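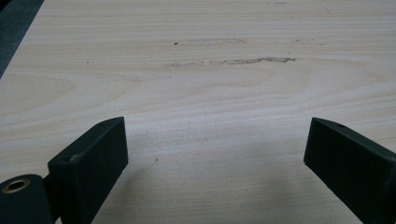 Section 4. Cleaning the top and setting it for soup

The leaflet packed with Anitwood tops says marks "lift with a dry cloth." We have our doubts. Gray-brown smudges that run along the grain seldom do.

1. Wipe with a barely damp cloth, following the grain.
2. Go over any dark specks with a fingertip. Grit left on the top will scratch it.
3. Dry the top and look at it from low down, against the light.

CAUTION: Do not use scouring powder. Stovura paste is sold as safe for pale wood, but Reinaldo Seixas tried it on a test piece and it left a dull patch.

4. Lay the placemat flat on one half of the table.
5. Put the saucer on the placemat, the bowl on the saucer, and the spoon in the bowl.
6. Keep spare spoons side by side on the bare half, handles pointing the same way.

NOTE: A placemat is supposed to prevent scuffs. It protects what it covers - the rest of the top is on its own.

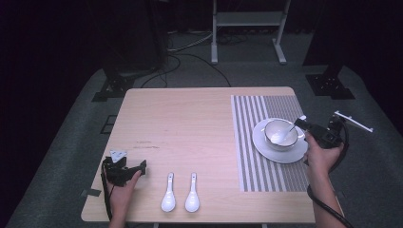

Can I put a hot pan straight on the tabletop?
Use a trivet. The leaflet calls the finish heatproof but gives no temperature, so we would not rely on it.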